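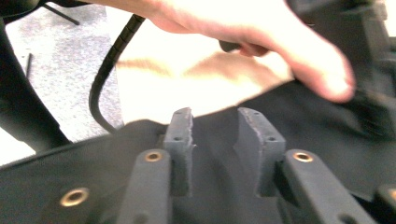 A hand on the move, and a cable in a spiral sleeve.

Search this site Go

Why do your fingers have bones but no muscles?

Wiggle your fingers. Go on, the rest of the page will wait.

You might think there are little muscles in there doing the work. There are hardly any, apart from the tiny ones that make your hairs stand up. Most of the muscles that bend your fingers live in your forearm, which seems a long way to commute.

They do their job with tendons. A tendon is a tough cord that joins a muscle to a bone. When a muscle near your elbow pulls, the tendon slides through your wrist and your finger curls up, a bit like a puppet on strings, except that you are also the one paying for the puppet's lunch.

Try it. Hold your left forearm with your right hand and play a pretend piano. Feel the lumps moving under the skin? Those are your finger muscles, hard at work on a very bad song.

Each hand has 27 bones. Every finger gets three, but the thumb gets only two and has never complained. The thumb does have some plump muscles of its own, in the soft pad at the bottom of your palm. Give it a squeeze.

Next in the Sisgate Body Pages: why your knuckles go pop, and whether Grandma is right about it.

13 comments 400 shares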